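Desktop Teardown – Gallery

The Baumgartner workshop took in 13 office towers in July, all bound for parts or repair. Each one gets opened up, stripped as far as it needs to be and sorted before anything goes back on the shelf. The page follows one of them at the bench. Cases go on their side for this work, so the board lies flat and the screws stay where they are put.

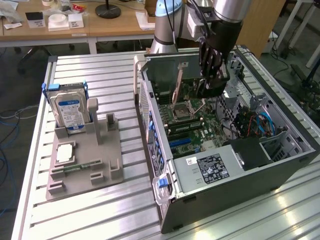

Tower on the slotted bench, CPU socket empty and its lever raised. Memory still in place. The processor and the hard drive in its blue caddy are in the gray holder to the left.

Drives come back to the bench after testing and go in with the caddy they are clipped to. Processors are checked for bent contacts and old paste, then matched to a board from the same batch. Memory is tested in the machine – it saves handling it twice.

Towers that pass go to the Triltska storeroom, 4 to a shelf. Cases that fail are kept for their clips, handles and side panels, which are hard to find on their own.

More galleries: Power supplies | Laptop hinges | Storeroom shelving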